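Skoveck Users Board > Two-arm setups > Collecting demonstrations
Topic: How many demonstrations before you stop and train?

omfinanga
Posts: 68

Good evening to all. I am writing from the workshop in Mwaipopo, where we have a pair of arms on one table and we are teaching them by teleoperation. The task is picture framing in a simple form: put the sheet on its backing, bring the wooden frame over it, press down. We record both arms together with the overhead view and the wrist views.

My plan was to collect 1000 episodes and only then train the first policy. My colleague thinks this is too many for one task and that we will be tired before we learn anything. What is your experience? I also want to ask about starting positions. At present I turn the paper and the cardboard a little differently for every episode, and I leave the frame near the middle of the table.

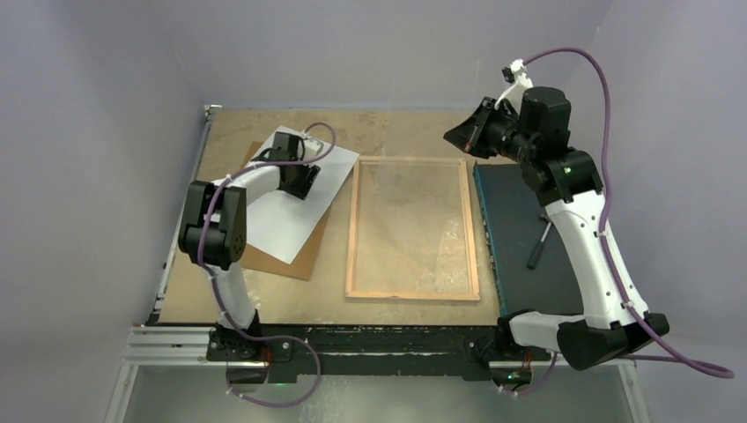 I do not know if the frame should also be turned each time. When I vary everything, the operators become slow and they make more corrections, and then I have long episodes with a lot of hesitation in them. When I vary only the paper, the episodes are smooth but I am afraid the policy will simply remember where the frame is.

Thank you in advance,
Oduor Mfinanga

vostau_lena

Please do not wait for 1000. Train early with what you have, look at how it fails, then collect for the failures. We lost most of January by collecting first and thinking later. Our timestamps were wrong between the two arms and we only saw it when the loss curve looked strange.

About the frame: yes, turn it. Small angles are enough at the beginning.

gridsquare

I disagree with the "train early" advice, at least for two arms. With a small set you get a policy which fails everywhere, and you can't learn much from a failure that is everywhere. I would keep the frame fixed until the operators are smooth, then start to move it. Bad demonstrations cost you more than missing ones.

vostau_lena

@gridsquare I didn't say three episodes! But if the clocks are wrong, a small set shows it to you just as well as a big one. And operators who practise with a fixed frame get a habit. Ours always came from the same side, even weeks after we started to move things.

gridsquare

Fair point about the clocks. A replay test would find that without any training, though. Take one episode, send the recorded actions back to the arms with the objects in the same place, and watch.

omfinanga
Posts: 69

Thank you both. I did the replay test this afternoon with three episodes. Two were good. In the third one the left arm was late when closing, so I will check the logging before I collect more.

Another question, about the wrist views. I use the recorder from the Prinalari package and it scales every view down to the same small size. I was thinking to leave the wrist views out, to save disk space and training time.

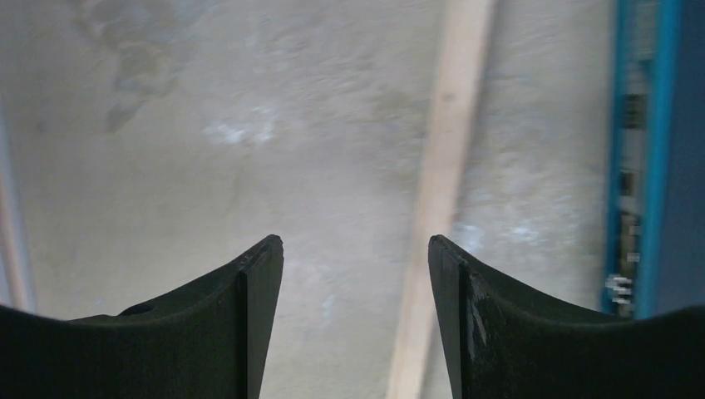

My doubt is whether the policy would miss them in the last part of the task, when the gripper comes near the frame. From overhead, the arm itself often hides the place where the fingers should close. In the wrist view I can see the pale strip of wood running between the two open fingers, and for me as an operator it is easier to judge the alignment from this than from above. On the other side, the wood is not very different in colour from the table, and after scaling down I am not sure how much of the edge remains.

kettle_and_wire

Keep them. Disk is cheap and you can always drop a view at training time, but you cannot record it afterwards. Save at full size and make the small version in a separate step.

gridsquare

Agree with kettle. I would crop before scaling, too. If the fingers are always in the lower part you can cut some of that, but leave the tips in, the policy needs them.

vostau_lena

I would not crop at all in the first training. One change at a time – otherwise you will not know which one helped. And if contrast is the worry, put a darker mat on the table for a part of the episodes and compare.

omfinanga
Posts: 70

The mat I can try, but then I must mark those episodes separately. At the moment our notes have only the operator's name and whether it was a success. I will add a column for the table surface and one for the frame angle.

For the number, I will stop earlier than I planned and train once with all views, no crop. First I must find why the left arm is late. Does anybody know if the Prinalari recorder writes the time when the command is sent, or when the arm answers?

kettle_and_wire

When it is sent, in the version I have. There is a setting to store both. Switch it on before your next batch and compare the two columns for the left arm.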